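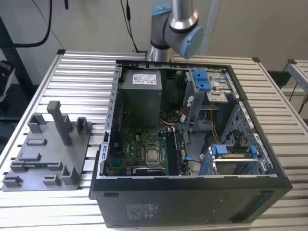 By the Palimska bench team, for the Hukia workshop newsletter, February issue

The memory job gave us our best fault of the winter, and we've been itching to write it up. If you came past the bench in the last few weeks and saw several people peering into an old Dell desktop with a torch, you now get to find out why.

First, a bit of background for new readers. Palimska is our project on taking apart and putting back together ordinary desktop computers with a robot arm. Ukmont, who refurbish office machines, would love to have the dull and fiddly bits done without a person standing over every case. Memory modules seemed a kind place to start. They are all much the same shape, they go in one way round, and a person can swap one in a few seconds without thinking. How hard could it be? (We did write that on the whiteboard. It is still there.)

For a good while it went beautifully. The computer lies on its side with the panel off, the arm fetches a module, carries it across the case, lines it up with the slot and presses down until the force reading says it has gone home. We had planned a run of 100 insertions, and we got through the first 70 with nothing worse than a couple of slow ones. There was cake.

Then, on number 71, the arm pressed down, reported a good seat, let go and moved off to its parking position, and the computer would not start when we tested it. Fair enough, we thought, one bad one. We took the module out by hand, put it back by hand, and the machine came up straight away. Number 72 did the same thing. So did the one after that. Every one of them was logged as a success!

That last part is what turned a nuisance into something interesting. A robot that fails and tells you so is easy to live with. Ours was failing and handing in a cheerful report. We stopped the run there and put a note on the controller so that no one would start it up again over lunch.

Our first guess was the slot, the second was the module, and both were wrong. We swapped each in turn and the fault stayed put. Then somebody had the bright idea of slowing the whole thing down to a tenth of normal speed and watching from the side, and there it was. The module was slipping in the fingers as it met the slot, tilting by 2 millimetres from one end to the other. One end went in properly. The other end sat on top of the slot, and the arm leaned on it until the force reached the limit we had set. As far as the software knew, a module that is fully home and a module that is jammed at a slant feel exactly alike.

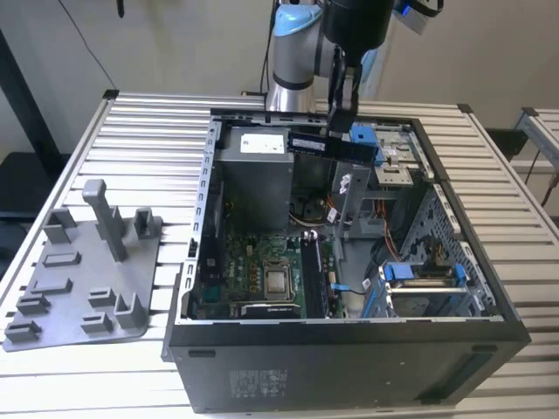
Module in the fingers, over the upper edge of the case.

So why did it start at 71? Wear, mostly. The finger pads had polished themselves smooth on the modules, a tiny bit more each time, and at that point the grip was no longer enough to hold against the push. We ran a fingertip over the old pads and a new set, and the difference was obvious as soon as you knew to look for it. We had a replacement interval for the pads on file, but it was counted in hours of running, and most of those hours had been spent on a gentler job that hardly touches them.

There is a safety side to this too, and it deserves a proper mention. The press limit had been set with room to spare, which felt sensible back when our worry was modules not going in far enough. With a tilted module, that spare force goes straight into the board. We checked the motherboard under a magnifier and found no cracks, but we would not like to bet on it staying that way for another fifty goes. It also matters for us. Two of our people had got into the habit of reaching in to nudge a module straight while the arm was paused. Paused is not the same as stopped, and a paused arm can carry on when the program tells it to. Hands now stay out of the case until the stop button is in and the light has changed. Please do this even if you are only visiting, and even if you are in a hurry.

What we've changed so far:

The finger pads are swapped by number of grips, and the counter sits on the main screen where everyone can see it.

The press limit has come down, and the arm now also checks how far it has travelled. If the force arrives early, before the module is at full depth, it backs off and calls for help.

After letting go, the arm touches each end of the module lightly and compares the two heights. It adds a few seconds and we think they are well spent.

Sundaram, our sister project on cable handling, has already asked for the height check. They have a plug that behaves in a very similar way and had been blaming the plug. We're delighted to share, and we're rather hoping they'll work out a quicker version that we can borrow back!

With the new pads and the new checks in place we have done 24 insertions. The arm caught one tilt by itself, stopped and asked for a person, and there was an actual cheer. The full run starts again from zero next, because we didn't feel right carrying the old count over. We'd also like to try some worn pads on purpose, to see how early the checks notice them.

If you have a dead desktop at home with its memory still in it, we would be very glad of it, especially if the slots are a different make from ours. Leave it on the shelf by the Palimska bench with a note saying whether it may come back in pieces.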